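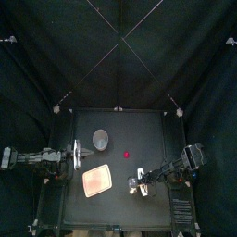
Posted by Consuelo Ticona

Come and Sing With Us in Wokurbridge: Call for Singers, Readers and One Page Turner

Hello, and thank you for stopping by. The Clusstead Community Chorus is looking for new people for the season that begins in June, and I have been given the happy job of telling you about it. I have sung alto in this choir for longer than I care to work out, so please forgive me if I go on a bit. There's a short list of the practical things further down if you'd like to skip ahead.

We are a mixed choir of adults, some of whom read music very well and some of whom still write the note names in pencil over every staff (I am in the second group, and my pencil is always sharp). We rehearse in the old Sotereo building on the Wokurbridge side of the river, up one flight of stairs or by the elevator at the back. The room has a decent piano and a less decent radiator, so bring a sweater until the weather settles.

What we're working on

This season's program is built around songs about water and travel. There are rowing songs, a couple of hymns that people will remember from childhood, two lullabies from the Andes that Marisol Yupanqui has arranged for four parts, and a longer piece called "The Ferry Letters," written for us by our director, Cristian Correa. It is made up of letters sent home by people who worked the river crossing, and it runs to a little under half an hour with a narrator between the songs. Cristian has been tinkering with it all winter. The last movement has had three different endings so far and I liked all of them, although the sopranos have opinions about the second.

Most of it is in English. The lullabies are in Spanish and Quechua, and Marisol will teach the words slowly, by ear, with plenty of repeating. You do not need to know either language. I will say that the Quechua one gets into your head and stays there. I was humming it in the dentist's chair last week and had to be asked to stop.

Who we need

Tenors! I'll put that first, as every choir in the world does. We have four, and one of them is moving to be near his grandchildren. If you are a tenor, or a baritone who can get up there on a good evening, or a low alto who would be happy singing the tenor line, please write to us today.

We would also love two or three basses, and a handful of sopranos and altos. The alto section has the best snacks, but I am supposed to be even-handed.

For "The Ferry Letters" we need three readers. They don't sing. Each one reads a set of letters aloud during the concert, from a stand at the side, with a microphone. One of the parts is a girl of sixteen or so, one is a middle-aged man, and one is an old woman who is very funny about her neighbors. We aren't fussy about matching ages exactly. What matters is a clear voice and a willingness to take your time. If you've read to children, or at church, or called the numbers on bingo night, you'd be just fine.

Then there is the page turner. Lizeth Escobar plays piano for us, and "The Ferry Letters" has several places where she has no hand free. The page turner sits beside her, follows the score, and gets to hear the whole concert from the best seat in the house. You should be able to read piano music well enough to keep your place when it goes fast. Lizeth nods, too, which helps.

Do I have to audition?

Not to join the choir, no. Cristian will ask to hear you for a few minutes so he can find out where your voice sits. He plays a few notes, you sing them back, and he might ask for a verse of something you know. People have sung "Happy Birthday." One man sang the jingle from a mattress store, with gestures, and he has been a bass ever since.

The readers do have a short tryout. We'll send you two of the letters ahead of time, and you'll read them to Cristian and Nayeli Villanueva, who is putting the concert together. If there are more good readers than parts, we'll try to share the letters out a little more, or ask you to be an understudy. There are also a few short solos inside the choir pieces, which Cristian gives out partway through the season. Nobody is made to take one.

The practical things

Rehearsals are on Saturday mornings from 10:00 to 12:30, with a break in the middle for coffee.

Readers come to four rehearsals only, all toward the end. The page turner comes to the last six.

The season fee is $60, which covers your music and the room. Readers and the page turner pay nothing. If the fee is a problem, tell Nayeli and it will be taken care of quietly.

You must be 16 or over. Singers under 18 need a note from a parent or guardian.

For the concert we wear dark clothes, whatever you have, and something blue. Last time it was something yellow and there was a run on scarves.

We ask singers to miss no more than three rehearsals. Life happens, of course, and if you know you'll be away, just tell us early.

The concert

We'll give it once in the Zinchenko Hall, which seats 214, and we would dearly like to fill it. There is a reception afterward with far too many kinds of cake. Part of the ticket money goes toward replacing our folders, which are held together with tape at this point, and part goes into the fund for Lizeth's piano tunings.

If you'd like to help but would sooner not be on a stage, there are jobs at the door, in the kitchen and with the programs. The choir library could use some attention as well. We have been collecting sheet music since 2000, and Nayeli's last inventory came to over 934 copies, a good many of them in the wrong box. A patient person with a free afternoon and a liking for labels would be treated like royalty.

What it's like

I moved here knowing my landlord and one person at work. I came to my first rehearsal mostly because it was on my way to the grocery store, and I sat at the end of the row so I could slip out at the break. The woman beside me put her finger on my copy to show me where we were, and kept doing it all morning without saying a word about it. I still think of that when somebody new sits down next to me. You'll be given a buddy in your section for the first month, someone to share a stand with and ask the silly questions. I have asked every one of them already, so if your buddy is me, you are in safe hands.

We do work hard. Cristian is kind but he hears everything, and he will stop eighty bars in to fix one vowel. Some mornings we go home having sung the same page eleven times. Then the following week it opens up, and the whole room feels it, and people stay by the piano afterward talking when they ought to be getting lunch.

How to get in touch

Send a note through the contact form on this page, or leave one in the choir's mailbox just inside the front door of the Sotereo building. Tell us your name, the best way to reach you, and whether you're interested in singing, reading, turning pages or helping out. If you know your voice part, say so. If you don't, write "no idea" and we'll find out together. It helps us to know if you need large-print music or a chair with arms, so please mention that too.

Readers and page turners, please write before the end of May so that Nayeli can set up times. Singers can turn up at either of the first two rehearsals in June without writing at all, though we'd love to know you're coming so there's a folder for you. Come a quarter of an hour early if you can. The front door sticks, so give it a good push.

With warm wishes, and hoping very much to meet you,
Consuelo

P.S. Parking behind the building is free on weekends. The spots along the fence belong to the bakery, and they do mind.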